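Ticket: Success rate for tray placement differs between evaluation runs
Project: Imstead bimanual evaluation
Component: Kanero simulator, scoring module
Reported by: Graciela Navarrete
Assigned to: Lev Holovko
Priority: High
Status: Resolved, pending review

Summary
The same policy checkpoint, evaluated twice on the same set of 30 scenes, returned different success rates for the tray placement task. The evaluation protocol requires identical results when the scene seeds and the checkpoint are unchanged. Publication of the result table is on hold until the cause has been established.

Steps to reproduce
Load the checkpoint with sampling noise disabled. Run the full scene set with randomized floor textures and distractor objects. Repeat with the same seeds and compare the score files. The disagreement is confined to 9 scenes. 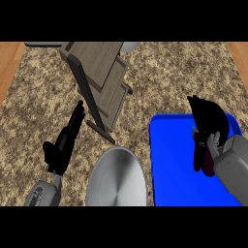

The scoring module marks an episode as successful when the target object is inside the tray boundary and its height falls below a fixed threshold. The module does not check whether the gripper has released the object. A state such as this one, with the right gripper still closed on the object just above the blue tray, can therefore be scored either way — a small difference in height at the scoring step decides the outcome.

Comment, Lev Holovko, Friday
Confirmed. Joint trajectories match across both runs up to the final approach. The physics solver was running with multithreading enabled, and contact forces at the fingers were not summed in a fixed order. The policy itself is not at fault.

Comment, Oksana Symonenko
Please do not raise or lower the threshold as a remedy. Any height value will leave borderline episodes as long as a held object can count as placed.

Resolution
Two changes were made. The solver now runs in single-thread mode for all evaluation jobs. Success now requires an open gripper and an object at rest on the tray for 30 consecutive simulation steps. Repeat runs now produce identical score files.

Outstanding
Baseline figures computed under the earlier rule must be regenerated before any comparison is reported. Roksolana Levchenko will review the revised protocol text.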